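Home > Get involved > Paid demonstrators wanted (Wetthorpe)

Posted 15 Mar 2024
Contact: Imani Ambrose, Travstead

We need people to fold, pinch and pick up cloth with a hand-held gripper so that a robot arm can be trained on the recordings. You have probably read that robots now learn housework by watching. I have worked on this for years and I would not let one near my shirts. Part of this study is finding out how much of the claim holds up.

What you do: 37 short tasks per session, each repeated until the log is clean. Some of it is dull. You will be asked to do the same fold slowly, then badly on purpose, then slowly again.

What we pay: $193 per session, whether or not your recordings are usable. Last September we threw out 300 of 697 demonstrations, mostly for reasons that were our fault – poor instructions, mainly.

Who can apply: adults with normal use of at least one hand. No robotics background, please. Engineers tend to move the way they think the software wants. If you already own a Toma kit, tell us.

What you will not get: a certificate, a job offer or a tour. Sorin Radu will answer questions about consent and data. Write to Imani to book.

Gripping is the part applicants underestimate. Two fingertips are all you have, and a cloth does not hold still for them. Pinch it in the middle, as with the yellow-green one over the pink tabletop, and it bunches into a puffed fold with the hem sticking out to one side. We want those grips recorded too – do not tidy them up for us. 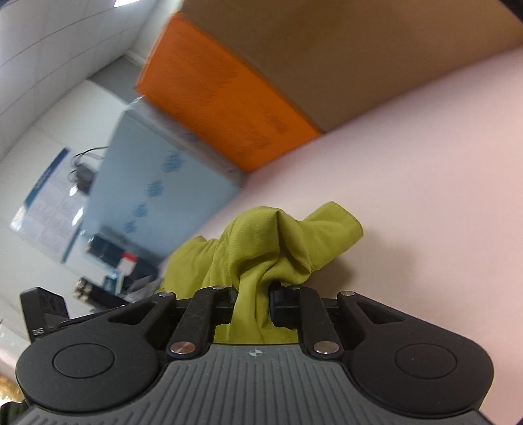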